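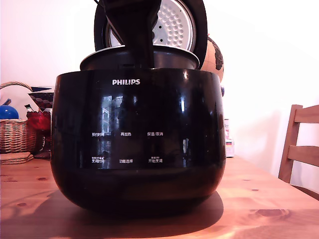
Blog > Robotics > Visits

Medve opened its Ernasthorpe workshop to visitors for an afternoon in November, and I went mainly to see how they handle reaching into deep containers. Most published work on grasping assumes a flat surface and an approach from any side. A cooking pot allows one approach, from above, and the clearance is poor. Their test piece was a Philips rice cooker on a wooden table, with its lid standing upright behind the body, so the gripper had to come down in front of the inner lid plate and narrow towards the rim of the pot. That plate is silver and dimpled, and the body is glossy black and picks up every window, both of which are unkind to a depth sensor.

Máté Bíró ran the demonstration. The planner, which they call Olix, treats the lid as a fixed wall and the rim as a ring the fingers must pass through before they are allowed to open. Depth readings from shiny surfaces are discarded and the gap is filled from a stored model of the appliance. I asked what happens if the model is wrong. He said the arm stops on contact force and backs out along the same path - slow, but it has saved them a few inner pots.

The descent runs at 50 mm per second down to the rim and slower after that. They had logged 1,000 attempts before the open day, of which 704 finished without a stop. That is 70 per cent, near enough, and Bíró put it on the first slide, which I appreciated. Most of the failures were lid strikes. Dalia Mansour, who maintains the force controller, thinks a good share of those come from cable drag on the wrist and has a rerouted harness on order.

I would have liked to see the button presses as well. The panel labels are in Chinese, six of them in two rows, and the current software goes by position alone. A different model would need teaching again from scratch. Folke Lundgren asked about reading the labels directly and was told it is planned, with no date given.

Notes from the Dudovon visit will follow when I have typed them up.

4 comments
11 shares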